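Against the Borrowed Front

The case for retaining the street elevation of a historic building while replacing everything behind it has been made so often that it is now treated as settled policy. The proposal for the former Gresby almshouses, on which representations close in September, offers a suitable occasion to question it. The applicant, Kuhlmann, intends to keep the front wall and its doorways, to demolish the remainder, and to construct 41 study bedrooms on the cleared ground. The architects, Dretetti, describe the scheme as one of conservation.

That description deserves closer examination. An almshouse is a plan before it is a façade. Its meaning lies in the small rooms opening off a shared passage, the position of the hearths, and the yard on which every household depended for water. At Gresby the partitions, two of the original staircases and most of the roof timbers survive. None is visible from the pavement, and under present practice this alone appears sufficient to condemn them.

It is fair to acknowledge the difficulty facing any owner. The rooms are small and the stairs steep, and the repair of the roof cannot be deferred for long. A building which houses no one will decay faster than one which has been altered with care.

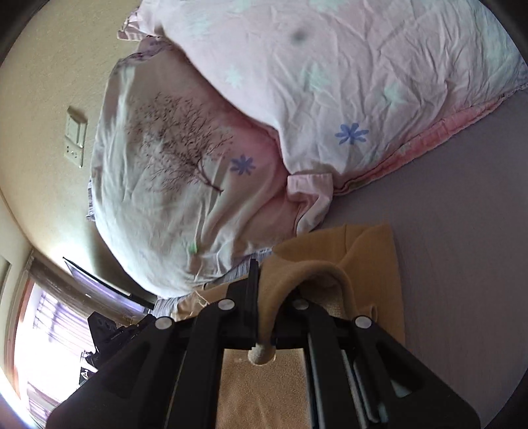 Radosław Górecki has written to object that an argument of this kind places the comfort of historians above that of residents, and that a wall retained is at least a wall which passers-by may continue to enjoy. He adds that most of those who admire the terrace have never been inside it and would not notice the change.

The objection has force, but it proves less than it claims. If public enjoyment of the front were the only test, a careful copy would serve as well as the original, and there would be little reason to protect any old building at all. The terrace is listed as a whole. The law does not divide it into the portion which may be seen and the portion which may be discarded.

There is, moreover, a practical alternative. The scheme carried out at Reletent kept its cross walls and joined the rooms in pairs, placing new kitchens and bathrooms in a low range at the rear. It yielded 30 dwellings, fewer than the owner had first sought, and they have remained in use. A comparable study for Gresby has not been commissioned. The planning authority should require one before it considers demolition, and should ask that the roof and staircases be fully recorded in the meantime.

The decision will affect more than a single street. Consent granted here would be cited in support of the next application, and the two remaining terraces of the same date stand on land in the same ownership.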